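Very happy with the new veg corner at Bravine! Been popping in for 15 minutes every morning and I'm a bit obsessed. Short thread 🧵

1/ The produce display first. Light wood, black trim, slots in the side panels, and the cucumbers all lying the same way like they've been combed. I love it.

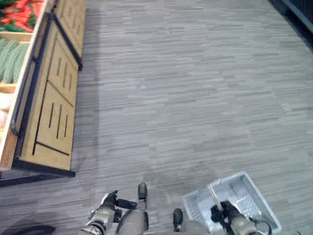 I tried the same thing in my fridge drawer at home. It lasted one evening.

2/ And napa cabbage, right by the spring onions! That's dumplings sorted, and I'd much rather choose a head myself than get one sent over from Redumar.

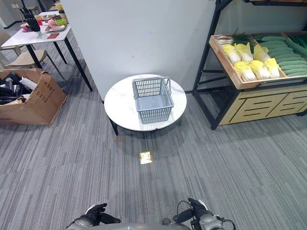
My usual mix is 600 g of cabbage, finely shredded, then salted and squeezed hard. Loads of ginger. Feeds 4, or me twice.

3/ Baskets! I'm a basket person, trolleys make me overbuy. Wire ones are great for leafy stuff because it all gets some air.
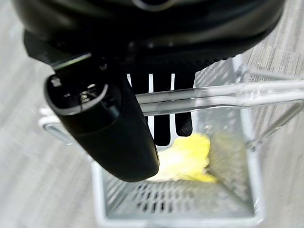 4/ Also a big fan of the streaky grey floor. It lets the veg do the shouting.

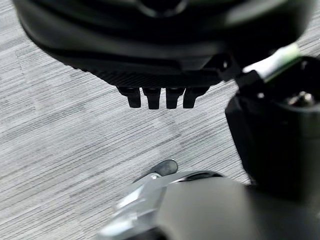
Back tomorrow for more cucumbers, I want to try them smashed with garlic and vinegar. Send me your dressings please!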